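Search this site Enter keywords Go

Pastry and Chocolate Production Assistant, Ponness Dessert Kitchen, Adorcombe

Posted Oct 26, 2018. Reference 2572.

Ponness makes plated desserts, filled chocolates and layer cakes for its own dining room and for the Renaud cafes. We have 2 openings on the early production shift. Both are permanent posts reporting to the head of pastry, Rimantas Paulauskas.

Duties
Temper dark, milk and white couverture by machine and by hand. Prepare mousse bases, ganache and caramel to written recipe. Portion, label and date all items before they go into the blast chiller. Record holding temperatures at the start and end of each shift. Clean down stations and log allergen changeovers.

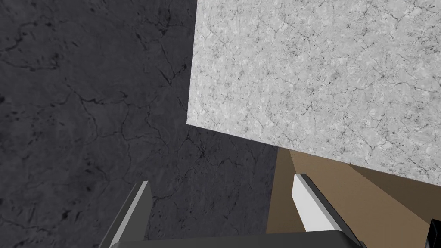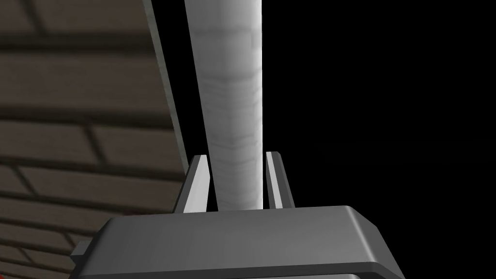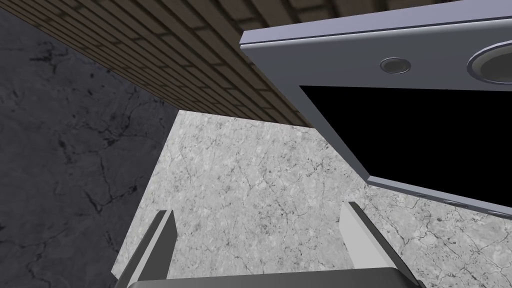
Marble surfaces, dark and light.

Requirements
At least two years in a commercial pastry kitchen. Current food handler card. Able to lift sacks and trays of up to 50 lb. Working knowledge of baker's percentages. Experience with enrobing is useful but not required; training on the Flumari line is given in the first month.

Hours and pay
Shifts are eight hours, starting at 4 a.m., five days a week including one weekend day. Pay is hourly and depends on experience. Shift meal and uniform provided. The posts start in March.

To apply
Send a resume and the names of two references to the pastry office at Ponness, quoting the reference above. Selected applicants will complete a paid bench test covering tempering, piping and one baked item.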